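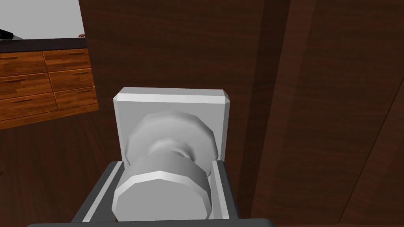 About Forkbridge

Forkbridge writes and maintains test rules for robots that work in homes and small offices. Our main subject is doors. We publish the Watthorpe Rules, a set of good practice documents for door and handle tasks, and we check other teams' results against them in simulation.

The company was started by Jannik Ostermann and Lavanya Poduval, who had both spent years reading test reports that could not be compared. One team called a door open when the latch came free. Another waited until the robot could drive through. The first version of the rules was mostly definitions, and that part has hardly changed.

What we ask for

A test under the rules is 100 runs with the same software build. A run that is stopped by the operator counts as a failure. If 99 runs are reported, we ask for the missing one. Start positions are drawn before testing begins and are kept with the results – teams may not pick them afterward.

Fingers must be open before they reach the handle zone, and the approach speed is lowered inside it. Round knobs and levers are scored apart.
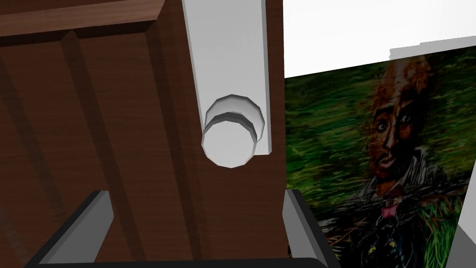 Open-finger approach to a round knob in simulation.

Simulated results are always labeled as simulated. They can be used to find faults and compare builds, but they do not replace a test on a real door, and we do not sign reports that mix the two.

Two-arm robots

Section 7 covers robots with more than one arm. The arm that is not working the handle has to be in a declared position, and that position goes in the report.

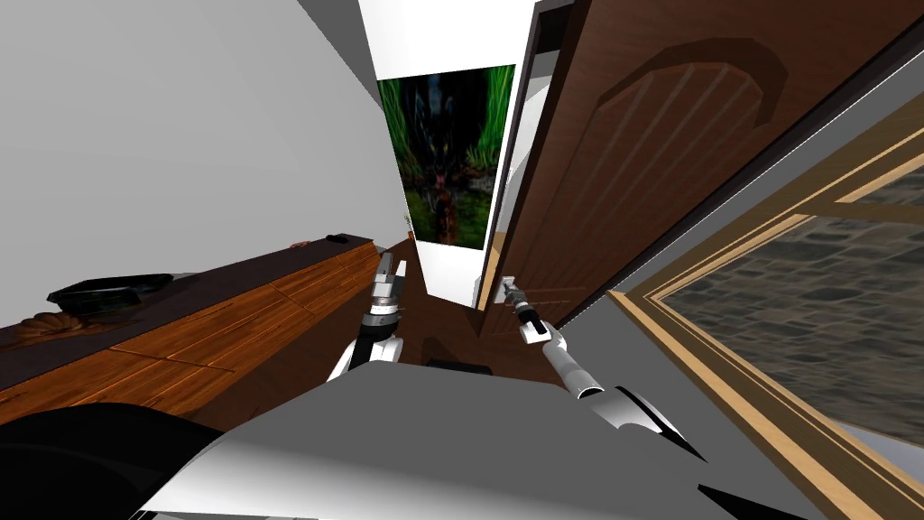 The same section sets limits on how far the base may move while a gripper is on the handle. Jarkard, our scene checking tool, reads the log and marks any run that goes over.

How we work

We are a team of 5. Lavanya edits the rules and Jannik runs the review desk. Comments from outside are read in October each year, and changes come out in one release. The current text is dated August 23, 2019. Older versions stay available, including the Chacko draft, which a few teams still cite.

To send a comment, give the section number and the wording you would like to see in its place.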